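Preso users' group, minutes of the Monday meeting

I took notes again, so blame me for anything that's missing. I typed most of this on the train home and the rest over breakfast. We started at 6:30 p.m., a little behind because the projector wanted an update first (of course it did). The agenda was autosave, the Simiyu plugin, the move off the old build server, and whatever was left over from last time.

Last meeting's minutes

Approved with one fix. I had written that the settings sync was broken on Linux, and it's only broken on Linux if your home folder is on a network drive. Sorry, everybody! I changed it in the shared copy.

Autosave and the indexing freeze

This ate up most of the first hour. A bunch of us are seeing the editor lock up for a few seconds after switching branches, and it got a lot worse with the spring update. One member brought a log from a bad morning with 508 reindex events in it, all from one project, and she swears she only changed branches twice. We put the log up on the screen and scrolled through it together, which was more fun than it sounds.

What we think is going on is that Preso reindexes once when the branch changes and then again for every generated file that gets touched by the build. If you have autosave set to fire when the window loses focus, you get another round each time you tab over to the browser. I tried it on my own laptop during the break with autosave off, and the freeze was still there but shorter. Somebody else tried marking the build output folder as excluded and hers went away completely, so I'm going to do that on all my projects this week and see.

Agreed: we file one bug report as a group instead of eight separate ones. I said I'd write it up. If you have a log, put it in the shared folder before the weekend and please take out your passwords first -- I found one in mine.
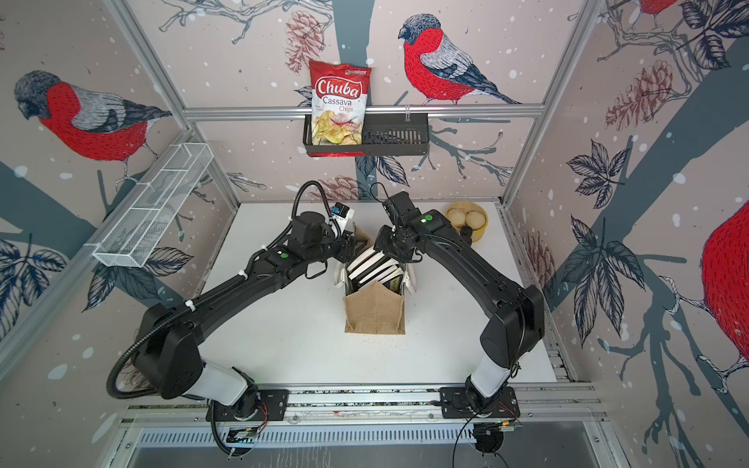
We also talked about whether to tell new people to turn autosave off. I was for it, and I lost that one. The feeling in the room was that losing work is a lot worse than waiting a few seconds, and okay, fair enough. The getting started page will keep autosave on and get a short note on excluding the build folder.

Simiyu plugin

The new version is out and it does finally remember your breakpoints after a restart, hooray. Less great is that it resets your keyboard shortcuts the first time you open it. Export your keymap before you upgrade. I didn't, and I spent my Sunday afternoon putting mine back one key at a time.

There was a question about whether it works with remote projects yet. Two people said yes and one said only if the remote side has the same version, and we couldn't settle it because the wifi was acting up. Carried over.

Moving to Kendunard

The old build server goes away in December, and we need our sample projects on Kendunard before then. There are 153 of them, and I had no idea we'd piled up that many! A lot are half-finished demos from old workshops. We went back and forth on whether to move everything or clean up first, and ended up with a plan to move only the ones that still build. The others go into a zip file that stays on the shared drive.

The script for checking what builds is mostly written. It chokes on projects with spaces in the name, and I may be the person who put spaces in the names. I'll rename those.

Fovton templates

Short one. The Fovton templates still create projects with tabs, and our own style page says spaces. We had a show of hands and it was 8 to 6 for spaces, so the style page stays as it is and the templates get changed. I'd like it in the record that I voted for tabs.

Odds and ends

The mailing list has been dropping attachments over a certain size, so use the shared folder until that's fixed. Someone left a gray laptop charger behind last month and it's still in the supply closet. There was a request for a beginner evening on merge conflicts, which got a lot of nods, and I put it on the list for next time along with the remote projects question.

We finished at 8:40. Next meeting is same room, same time, and I'll send the agenda out a week ahead.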